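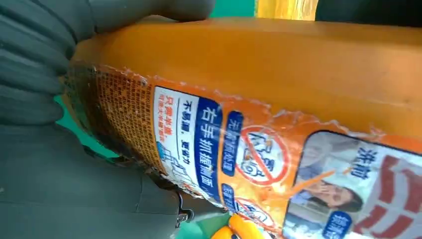

Orange bottle, label side. Upper edge of the label worn.

Notebook entry, label and container bench, Cerkia workshop. January, 14:20.

The purpose of this entry is to record the condition of the orange bottle before it is returned to the shelf. It is entered in the container register under number 1139. The plastic is sound where it could be inspected. The label is torn along its upper edge and small white scraps are lifting. The small-print block is still in place but is too fine to be read without a lens. The dark blue banner concerns holding the bottle in the right hand and remains clear.

Reading distance for the small print is to be set at around 400 mm, as for the Pasta series.

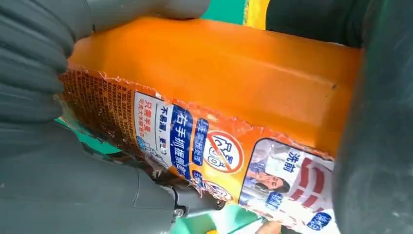 Tomić asks that the loose scraps be left as they are and that no adhesive be applied until the wording has been copied out in full. Festisov agrees, but would prefer a clear sleeve over the label in the meantime. The sleeve is permitted provided that it can be removed without pulling at the paper.

The wording will be copied on to sheet 126, Chinese text first and the English beside it. Column order is to be kept as printed.

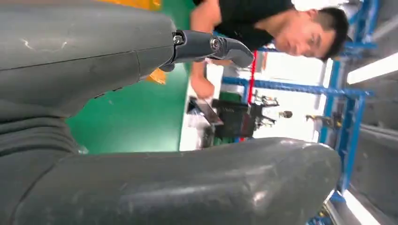

Green work surface, with the blue rack behind.

Outstanding: 2 clear sleeves to be drawn from stores; lens to be returned to the drawer; sheet 126 to be checked by a second reader.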